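机器人与自动化 > 仿真与验证 > 故障讨论

主题:夹爪力传感读数归零,安全停机没触发,Garkeo 说是“仿真问题”

发帖人:拧螺丝的老周
二月升级之后一直有这个毛病,跟厂家来回扯了好几封邮件,发上来请大家评评理。

控制器是 Tesaven 的,夹爪驱动插件是 Garkeo 的。同一套抓取任务在仿真里跑了1000次,有91次在手指闭合阶段力反馈直接掉到零,手指继续合,到行程终点才停。按配置,力信号丢失应该立刻触发保护停机,日志里一条停机记录都没有。

Garkeo 的 Ottavio Carbone 回信说这是“仿真环境特有的数值现象,实机不会出现”。我问他实机测过没有,到现在没下文。

场景是大理石台面那套,桌上杂物多,手指要下到一根横着的深色长杆上方再合。 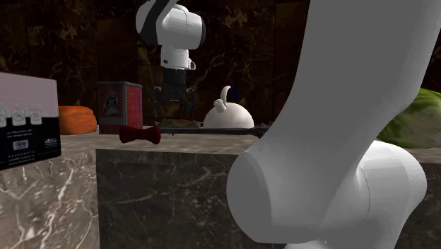

力信号丢了,控制器应该怎么处理?
按我们的配置,连续丢4个周期就进保护停机,保持当前位置,等人工复位。现在它拿零当有效值用,以为还没碰到东西,于是接着夹。

回复 2楼 junpei_ikeda
先泼点冷水。91次里有多少是接触求解器发散造成的?你步长开多大?薄的东西夹在两个刚性手指之间,求解器吐出奇怪的数很常见,厂家这么说未必是推卸。

回复 3楼 拧螺丝的老周
步长减半重跑过,比例没怎么变。而且就算数是求解器弄坏的,插件收到坏数以后把它改写成零往上送,这一步总不是物理引擎干的吧?

回复 4楼 灰色地带
同意楼主。“实机不会出现”这种话我听了好多年,后来哪次不是在实机上见到的。我们产线用的 Zadby 夹具,当年也是仿真里先冒头,供应商让我们忽略,结果压坏了一批塑料壳。

回复 5楼 junpei_ikeda
楼上的故事跟这个插件没有关系,别混着说。我没说不用查,我说的是证据还不够指控安全功能失效。再说,软件里的力阈值本来就不该当安全功能用,该上硬件限力就上硬件限力。

回复 6楼 Adom_K
后半句我赞成,前半句不赞成。厂家手册里白纸黑字写着“信号丢失保护”,客户照着信了,它没动作,那就是失效。叫它安全功能还是叫它别的,出事的时候没人在意。

楼主把原始日志放出来吧,光有次数说明不了什么。

回复 7楼 拧螺丝的老周
日志晚上传。先补一个工况:对象换成一只蛾子或者蝴蝶模型,立在两根黑色手指之间。选这种对象就是图它薄,力阈值设得很低,零和正常读数差得很小,最容易蒙混过去。
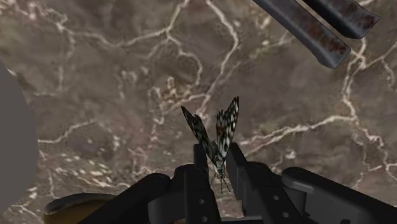

零读数和“还没接触”怎么区分?
看时间戳和状态位。真没接触的时候,读数在零附近有噪声,时间戳照常往前走;丢信号的时候,值是死的零,时间戳停住,状态位却仍然报正常。

回复 8楼 Chiến Mạc
时间戳停住这一条比那个百分比有用多了,你应该写在一楼。

我翻了一下插件的接口说明,缓冲区读超时以后返回默认值,默认值就是零,没有抛错误码。要是真这么写的,跟仿真不仿真没关系,实机上总线抖一下照样中招。不过我手上是旧版文档,不敢打包票。

回复 9楼 junpei_ikeda
如果是读超时返回默认值,那我收回“数值发散”的猜测。但还是那句话,得有人在实机上拔一次线看看。没拔过之前,Garkeo 说不会出现是空口,咱们说一定出现也是空口。

回复 10楼 灰色地带
拔线这事该厂家干,凭什么客户替他们测。

回复 11楼 Natsumi Hirose
我们组有同款夹爪,可以试,低速、手指间放泡沫块,急停有人按着。提醒一下,保持位置不一定是安全状态,夹着人手的时候保持位置等于一直夹着。楼主那份配置我也不太放心。

回复 12楼 拧螺丝的老周
这个说得对,停机以后的动作我回去重新评估。

临时办法先写在这儿:在上层加了个看门狗,时间戳2个周期不更新就断使能。重跑还没跑完,别问我管不管用。插件先退回二月之前那版,实机任务全停。Garkeo 那边我把8楼的接口说明也转过去了,有回信再贴。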